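Keeping a Small Workbench in Working Order

Posted by Paula Buzatu, 10 July 2019

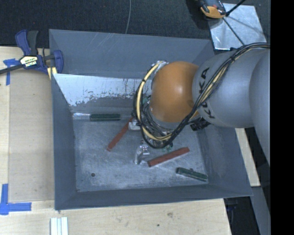
Most of the time I lose in the workshop goes to looking for things. I have a single-car garage with one bench down the long wall, and over the years I have settled on a few habits that keep it usable. None of them cost much.

Clear the bench at the end, not the start

Leave 13 minutes before you plan to stop. Tools go back first, then hardware, then offcuts. Sweep last. If a project has to stay out overnight, push all of it to one end so the other half of the bench is free for whatever comes up in the morning.

Use trays for anything small

A shallow tray with a rim does more for a bench than another set of drawers. Put the parts for one job in one tray and carry the whole thing to wherever you are working. Screws stay put when you bump the bench, and you can see at a glance if one is missing. Old baking sheets work. So do boot trays, cafeteria trays and the lids from storage bins. Pick ones that stack.

If you take something apart, lay the pieces in the tray in the order they came off, left to right. Reassembly is then a matter of working backward. A strip of masking tape along the rim is enough for labels.

Sort offcuts by length

Keep short pieces in a bucket and long ones standing in a corner rack. My cutoff is the length of my forearm. Anything shorter than my hand goes to kindling unless it is hardwood. I go through the bucket every November, before the cold weather, and throw out whatever I passed over all year. Thin sticks are worth saving for stirring paint, spreading glue and shimming a cabinet that won't sit level.

Protect the bench top

A bare wood top will take up glue and finish. You have a few choices:

Hardboard, cut to size and held with two screws. Flip it when one side gets rough, then replace it.
Wax paper for gluing. Glue doesn't stick to it and it costs next to nothing.
Paste wax on the wood itself, rubbed in and buffed. Renew it when dried glue stops popping off with a scraper.

Don't use newspaper under a fresh finish. The ink transfers and the paper sticks.

Cords and hoses

Coil cords in loose loops the size of a dinner plate and hang them on a wide hook. Winding a cord tightly around your hand and elbow puts a twist in it, and after a while it will never lie flat. A strip of hook-and-loop tape left on the plug end means you always have something to tie it with. Check the cord near the plug when you put it away. If the outer jacket has cracked, take it out of use until it has been repaired.

Glue and finish

Write the date you opened it on every bottle and can. Yellow wood glue that has turned stringy or smells sour should go. Store it indoors in winter, as freezing can ruin it. For oil finish, pour what you need into a jar and close the can right away.

Rags with oil finish on them can catch fire by themselves if they are left in a pile. Spread them flat outdoors in a single layer until they are stiff and dry, or put them in a metal can filled with water with a tight lid – and check with your local waste service on how to get rid of them.

Sandpaper

I use 100 grit more than anything else, so that is the one I buy in bulk. Cut full sheets into quarters with an old hacksaw blade screwed to the edge of a board. File them in an accordion folder with the grit written on each tab. Keep worn pieces – they are fine for knocking the edge off a board.

Drying out damp tools

My neighbor Josphat Mohamedi stores his chisels in a closed drawer with a block of camphor, and they stay bright. I wipe mine with a little light machine oil on a cloth and hang them up. Either way, get moisture off the steel the same day. For rust that has already started, fine steel wool and oil will lift most of it. Wipe off the gray residue before you use the tool on pale wood, or it will leave marks that have to be sanded out.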